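# Week 6 handout: comparing fingers on a plate pickup

*Notes by Kelly Camargo. Please bring a copy to the lab hour, on paper or on your laptop.*

Last week we talked about why a parallel gripper is such a sensible starting point, and a good many of you stayed behind to argue (very nicely!) that a suction cup would do the same job with less fuss. I promise we'll come back to suction in November, once everybody has had a turn with the simulator. For now we're staying with two flat fingers and one multi-well plate, and we're going to be fairly patient about it.

## The setup

The simulated cell is the one Faizal Oei built for the course, with the perforated work surface and the wrist camera looking down the length of the plate. We compare two sets of finger pads, which I'll call by the names in the project folder: Alard (stiffer, lower friction) and Jallden (softer, higher friction). Everything else stays fixed, and that includes the closing speed. I know it's tempting to nudge the speed when a run looks sluggish, but please leave it alone until Part C.

Before each trial the fingers should be open on both sides of the plate, with a clear gap to either side, and the view from the wrist camera should look much like this one.
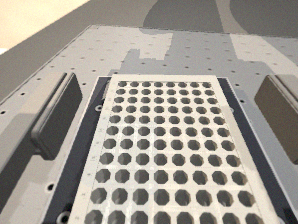

**Why don't we start with the fingers already touching the plate?**

Starting open lets us measure the closing motion as well as the hold. If one finger arrives first, it pushes the plate sideways before the other gets there, and we want that push to show up in the log.

## Running the comparison

Gilang Teoh ran the full batch over the break, 2000 trials per pad set, and left the logs in the Simanjuntak folder on the course drive. You don't need anything like that many. Do 39 with each pad set and you'll have plenty to talk about. The steps go like this:

1. Load the cell and choose a pad set. Write the name at the top of your sheet right away - I've mixed them up myself more often than I'd like to admit.
2. Set the random seed to 3904 so that your starting offsets match your neighbor's.
3. Check the approach. The fingers belong beside the long sides of the plate, with the wells running away between them, and you should be able to follow the rows toward the far end.

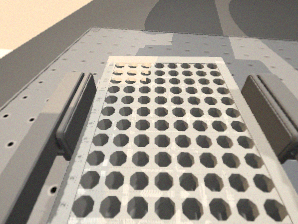 4. Close, lift, hold and lower, using the script as it stands. Save the log after every trial.
5. Switch pads and go through it all again with the same seed.

## What the camera can and can't tell you

Arif Pattinasarany asked a very good question in the last lab hour, whether we could skip the force readings and judge the centering by eye. You can get surprisingly far that way. The rims of the plate give you two long straight edges, and the inner faces of the fingers give you two more. The trouble is perspective, since the near end of the plate takes up so much more of the view than the far end. A gap that seems generous on one side may be nearly the same as the gap on the other. Pick one row of wells, measure both gaps level with that row, and stick with it for every trial. 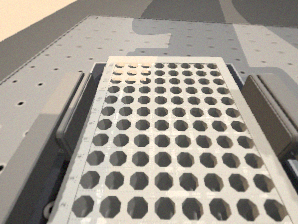

**Which row should we measure from?**

Choose a row that lies level with both fingers, somewhere in the middle of the plate. The rows at the far end are too small to measure well, and the nearest ones are well ahead of the fingers.

## Reading your results

Bahman Ahmadpour's plotting script (Plulent, same folder) draws the sideways shift of the plate against the starting offset, one color per pad set. In Gilang's batch the two clouds overlap for small offsets and drift apart as the offset grows, with the softer pads shifting the plate less on first contact. Your own plots will be much thinner, of course, and if yours disagree with his I'd love to see them. 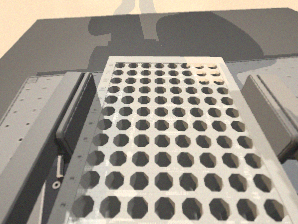

Do keep in mind that a small shift and a secure hold are two separate results. In Gilang's logs, the Jallden pads let the plate tilt during the lift in 13 trials where the Alard pads kept it level, and I don't yet have an explanation I fully believe. Look at the tilt column before you settle on a favorite, and write a short paragraph on which pads you'd choose for a holder with a tight fit.

Part C, where you may finally change the closing speed, is on a separate sheet. Bring your saved logs with you, both pad sets, in one folder.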